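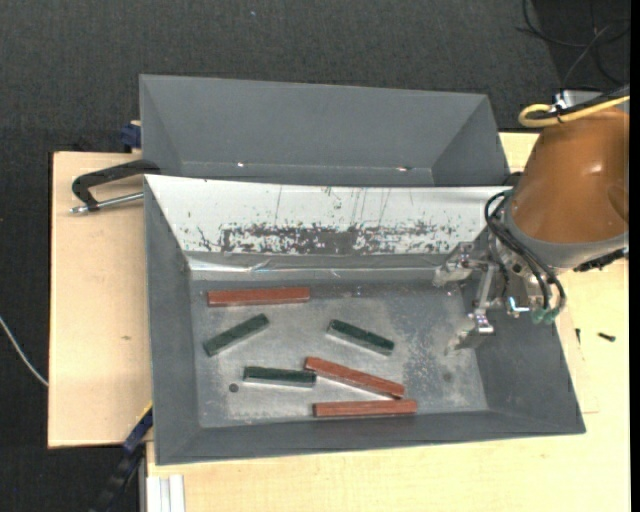 From: Anqi Tan
To: shopfloor-automation list
Date: December 9, 2025
Subject: Re: Can it do the sorting bench yet?

Houda Tahiri wrote:

> We have a small shop in Steltisano and we cut and pack wooden parts
> for toy makers. My boss came back from a fair in August and he wants
> a robot for the sorting bench. The parts come mixed in a bin and a
> person puts them in order by color and length. It is the most boring
> job we have. My question to the list: can a machine do this today,
> in a normal shop, without an engineer standing next to it? I would
> like to hear from people who tried and not from people who sell.

Dear Houda, dear all,

I tried, so I will answer. I do not sell anything.

Short answer: the picking, yes. The whole job, not yet, or not in the way your boss is thinking.

Our task at Nernberg is close to yours. Long blocks in two colors, the reddish-brown ones longer than the dark green ones, lying in a gray bin at all angles. The arm has a gripper with two fingers and it must take one block, turn it and lay it in the right row. With a few blocks that lie flat and have space between them, this works well. In our last long run we made 496 picks and 7 of them failed. I was happy with this number until I looked at which ones.

All seven were of two kinds. In the first kind, a block lay very near the wall of the bin and parallel to it. One finger must go down between the block and the wall, and with a sloping wall there is less room at the floor than you think from the top. In the second kind, two blocks almost touched at the ends, and the arm moved the neighbor when it closed on the first. A person pushes the block a little with one finger and does not even notice doing it. We had to write this push as a separate motion, and it took us longer than all the rest together.

Then there is light. Bare metal in the bin gives reflections, and worn places in the paint were sometimes taken for the edge of a part. We use the Modell software for the vision and it became better after we gave it almost 300 pictures of our own bin with all its scratches. A new clean bin would be a different bin for it, so please do not let anybody "help" you by replacing it.

About speed: our colleague at the hand bench is faster and she also takes out the cracked pieces while she sorts. The arm does not see a crack. If your people check quality with their hands at the same time, you must count this as a second job which the machine will not take.

My advice is to ask the supplier to run your own parts, poured in as they come, and not placed nicely. We asked Ezzat for this and they agreed, it only needed some patience with the dates. Watch what happens with the last pieces near the wall.

How many different lengths do you have, and are they ever on top of each other? If they are in a pile, my numbers above will not help you much.

With kind regards,
Anqi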